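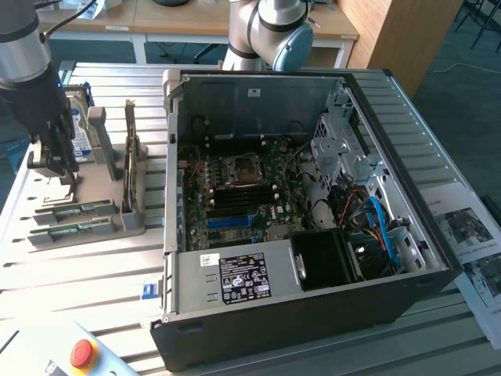 Tower on its side, memory slots and socket still empty.

Review: Skomora screwdriver set
Posted by Kerttu Mustonen, Sep 2, 2020

I have gone through more little screwdrivers than I care to admit, mostly because I lend them out and they never come home again. So when my old set was down to a single bent flathead, I treated myself to the Skomora, which comes with 14 bits and a handle that feels just right in my smallish hand. It's a bit fatter than the Brulley I used for years, and I like it so much better!

I've had it since December, and in that time it has opened laptops, two wall clocks, my sister's sewing machine and the back of a very stubborn kitchen scale. The bits sit snugly and the magnet is strong - almost too strong, if you keep your tiny screws in a dish next to it like I do.

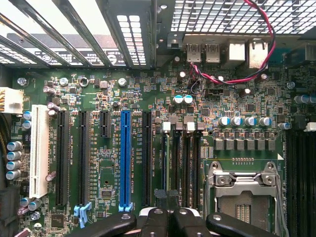 Inside the case, by the USB ports and network jacks.

Now for my grumbles. The tray lid pops open if you so much as look at it, and I've already picked bits out of the rug twice. There's no long extension either, so for deep screws I still go and dig out my Proluletti (a wonderful old thing I found at a flea market in Riihimäki). And I do wish the sizes were printed bigger, because my eyes are what they are.

Would I buy it again? Oh yes, and I'd put a rubber band around the lid on day one.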